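2021-07-21, Hamus bench, summer robotics course

Basket unit, Dredness team (me, Vasco, Margit). Both arms homed first try this morning, so we went straight to the gray basket and the soft goods!

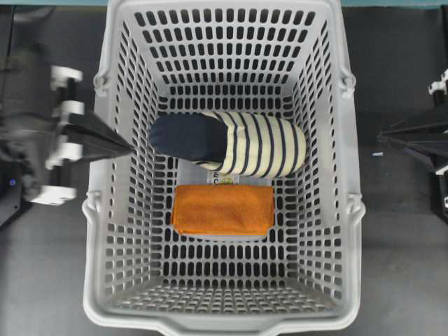
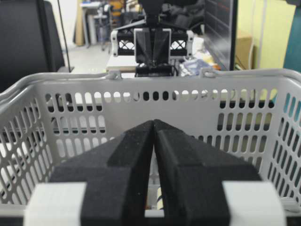
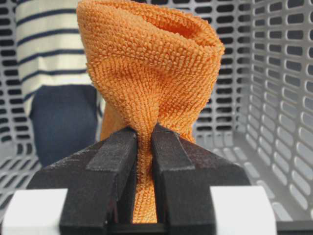

I love the orange towel as a test object. Terry cloth gives the fingers plenty to bite on, and you can spot it easily in the camera views without touching the exposure. The striped roll is a tougher customer, I think (Vasco disagrees, we have a soda riding on it).

Settings for whoever takes over: gripper close at 615, open at 165, wait 300 ms before the lift. Valter wants the wait at 1,000 and I said fine, try it, but save it as a separate profile please!!

Margit rewrote the handoff so the left arm has to clear the rim before the right one moves. So much nicer to read than my version. Merged.

Still to do:
- wrist camera calibration, second arm
- ask Abílio for the spare finger pads
- log template for the September demo, Aurel has a draft

Want to try the towel unfolded next, starting from a corner.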